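In Defence of the Plain Dark Mat

By Gintarė Baranauskienė

I want to say something in favour of a thing which most people find too boring to discuss. It is the mat you put on the table before you begin to work.

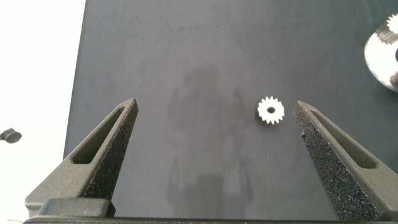 When I moved to Altcombe I had a white table and I was very proud of it. White looks clean, it makes a small room bigger, and in the shop everybody admires it. But I repair small things in the evenings, clocks and radios mostly, and after one winter I understood that a white table under a strong lamp is tiring for the eyes. The light comes back at you. A steel screw on such a surface almost disappears.

So I bought a dark grey mat, without squares, without numbers, without a logo. My friend Femi Bassey laughed at it. He has a green one with a printed grid and he says a mat without measurements is only a piece of floor. I respect his opinion, but I do not share it. The lines catch my eye when I look for a spring, and for measuring I already own a ruler.

Of course a dark mat has its faults. Dust shows on it very quickly, and black screws are hard to find there. For these I still use the bare part of the table, and I think this is the correct arrangement: leave some white at one side and do not cover everything. Bukola Garba, who taught me to solder, covers her whole desk up to the wall, and then she must keep her black parts in a saucer.

I also believe that a mat should be matt. The shiny ones are sold as "easy to wipe", and they are, but under the lamp you get the same problem that you had with the table.

People in our town spend a lot of money on lamps and magnifiers and almost nothing on the surface underneath. I would begin with the surface. Mine cost less than a lunch, and I would buy the same one again tomorrow, in the same dull grey.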